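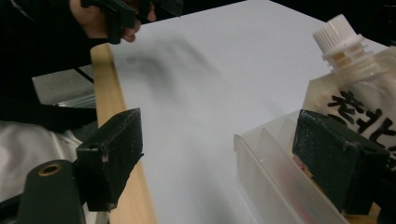 **Open afternoon at Ferix in September: who went, and was it worth it?**

**brackenhill**
I went over to the Ferix open afternoon at the Postov site and said I'd report back for those who couldn't get there. Short version: worth the trip if you care about handling packaged food, less so if you wanted to see big arms moving fast.

They had split us into two groups. Ours started in the back lab with the hand-held grippers. You hold the thing like a drill, close the jaws on the item, and move it from the table into a divided tray. The recordings are then used to teach the arm. Giorgia Leone ran our session and was good at answering questions without reading off a slide. She said they aim for 1,000 recordings of a task before they train anything, and that they were on 142 for the tray one.

**mopandbucket**
Were visitors allowed a go, or was it look but don't touch?

**brackenhill**
Allowed a go, after a short talk. I had two tries at picking up a pouch. The first one I squeezed far too hard. You don't feel much through the handle, so you have to watch the packet.
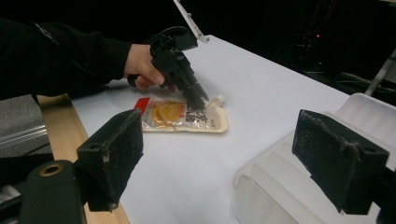 The spouted pouches were what most people in our group struggled with. If you take hold in the middle, the filling moves and the ends droop. Giorgia's advice was to go for the end near the cap, where it's stiffer, and lift slowly.

**Tollgate_Neil**
I was in the other group and I came away less impressed. We got the Šťastný cell first, which was stopped for most of our slot while they sorted out a sensor. Then we had maybe ten minutes with the grippers at the end. What I saw was people moving snacks about by hand. I can do that at home.

**brackenhill**
Fair enough about the cell, ours was running by the time we got round to it. I don't agree on the rest though. The hand part is where the work is. The arm can only copy what it has been shown.

**Tollgate_Neil**
I understand the idea. My point is that the invitation said "automation open day" and I drove 60 miles for it. A line in the email saying most of it was hand demonstration would have done.

**kestrel_line4**
We pack sachets and pouches at Pisine and looked at something similar last year, so I'll side with brackenhill. Rigid cartons are easy. Anything soft is a pain, and slots make it worse. You can have a decent grip and still catch the rim on the way down.

Did they say how they deal with stick packs? Those are our main product.

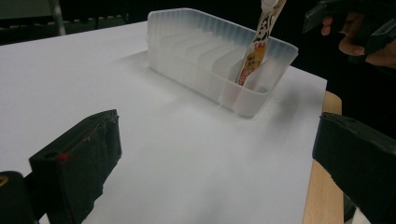 **brackenhill**
Yes, someone in our group asked that. They pick them up near the cap end and let the bottom find the slot, then open the jaws once it's in. A bit of lean is fine. They don't try to get it dead straight, as the divider does the rest. She did say a full tray is harder than an empty one and that they hadn't recorded many full ones yet.

**kestrel_line4**
That's useful, thanks. Our slots are tighter than most, so the lean might be a problem for us. Did you get any idea of speed?

**brackenhill**
Nothing I'd quote. I asked and was told it depends on the item. Slower than a person at the moment, she was open about that.

**Tollgate_Neil**
Slower than a person, and needs a person to show it a thousand times first. I'll wait.

**mopandbucket**
You only show it once per task though, not every shift. Well, a thousand times once. You know what I mean.

Is there parking on site? I've put my name down for the next one.

**brackenhill**
Yes, behind the loading bay, but it fills up. Get there before 1 pm. Bring shoes you don't mind putting covers over, and ask to start with the grippers if they split you up again.

**Tollgate_Neil**
Seconded on the grippers first. And the tea was decent, I'll give them that.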